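Visits > Open Days > Dogbe Packing Rooms

11/10/2024 | By Aba Wumbei

This site uses cookies. By continuing you agree to our cookie policy.

I went to the open day at Dogbe with two people from our gift shop, Elikem Bawa and Mansa Sulemana. We buy party bags from them, 840 in the last order, and wanted to see how a bag gets filled and closed. Adjoa Eshun met us at the door and took us to the packing area first. The walls there have a blue brick pattern and the floor is printed with roses. A teal gift bag with a white handle was standing at the back. 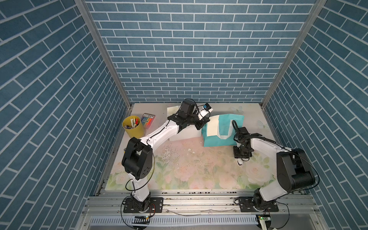

Closing the bags

Adjoa spent 40 minutes on this part. Tape peels off fabric bags in damp weather, so they prefer staples. Elikem asked whether a staple can be pulled out without tearing the cloth. It can, if you go slowly.

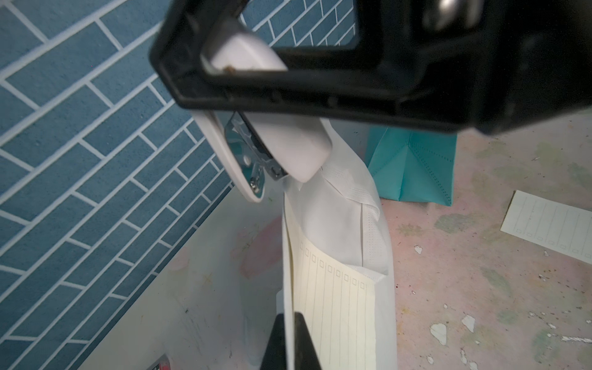 Our own order for July will be fabric again, with a note in each bag. I had been thinking of a small card, but a sheet of lined paper like the cream one tucked into the white bag would give people room to write. Mansa wants teal for the bags. Prices come next week from Nkrumah Acheampong in the office. Parking is on the Patitz side, 4 spaces only.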